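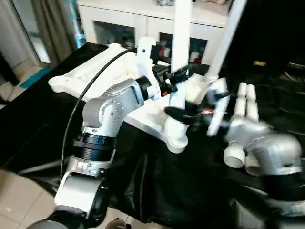 Tanveer Khokhar has been fixing and reselling outdoor furniture in Villalba for five years. Most of what comes through his workroom is white molded plastic, the kind of chair people leave out all year.

"People think it's not worth the trouble," he said. "A cafe has 700 of these in storage and throws away the ones that look bad. Most of them only look bad from the top."

He turns every chair over before he does anything else. The work surface is covered with a dark cloth, which he says makes it easier to see the edges of white plastic and keeps the seat from getting scratched.

"I start with the underside. The ribs hold dirt, and they're where cracks begin. Then I go to the legs, right where they join the seat. If a leg has a split there, I don't sell the chair."

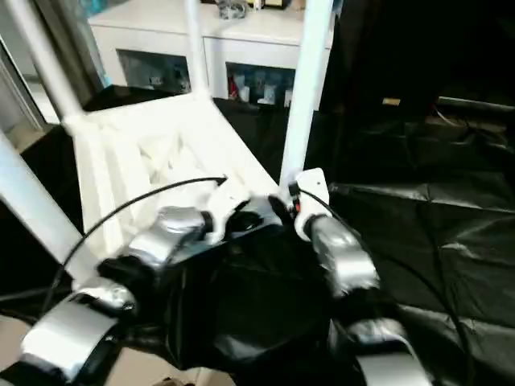 A white plastic chair upside down on the dark sheet, with the ribs under the seat showing.

Khokhar washes the sound ones with dish soap and a stiff brush. He tried a cleaner called Ivus for a while and went back to soap. "It left a film in the corners. I was rinsing everything twice."

In April he sold a batch of chairs to Ploltimar, a campground, and he is now sorting a second order for them. He sells in sets of four, and he tries to match the shade of white within a set.

"Old white and new white are different colors. Put them at one table and you'll see it."

He has no plans to move on to wood. "I don't have the space, and I like plastic. You can pick it up with one hand."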